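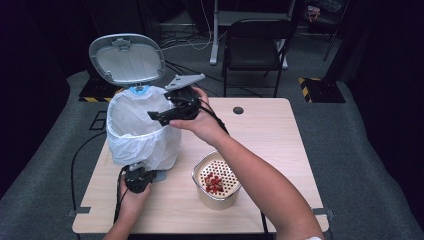 6th August. Long day with the hand grippers and I loved nearly all of it! We're teaching by hand now, two grippers, one per fist, and whatever I do with them gets recorded for the robot to learn from later. Nhi Đinh set the task: scraps out of the dish and into the bin. I had thought the picking up would be the hard bit. Those little reddish-brown pieces sit in a heap on the perforated insert, so you can come at them from almost any side. The bin is what slows me down, with its lid tipped back and the bag bunched around the can, and I have to keep one gripper low while the other goes up near the top. My elbows were all over the place at first.

Danylo Yurchenko says I rush the approach. He's right (annoyingly). He played one of my runs next to one of his, and his hands just drift in, stop, and close. Mine look like I'm swatting a fly. So after lunch I did 10 slow ones in a row, no talking, and he kept all but 2. Very pleased with that.

We're up to 745 good runs since April. Garnham wants more before they train again, and I'd happily do them all myself if my wrists would let me.
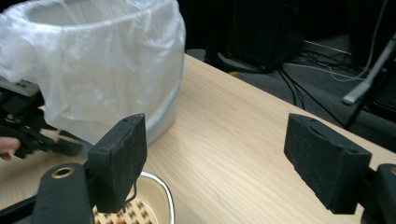
I spent the last hour watching playback from the gripper's own camera, which I'd skipped until now. What a strange way to see your own work! Everything is fingers. The two black pads face each other across the gap and the bowl sits down below them, much lower than I'd imagined, with the bin standing farther off on the table. No wonder Danylo goes on about lining up early - if I turn my wrist late, the whole view swings with it and the robot has to make sense of that.

Ihor Tkachuk wants to try the same task by remote control tomorrow, him in the next room with the sticks. I bet him a coffee I can do 40 by hand before he gets through half that. Must stretch first. Also ask Nhi about softer grips, my left thumb is sore.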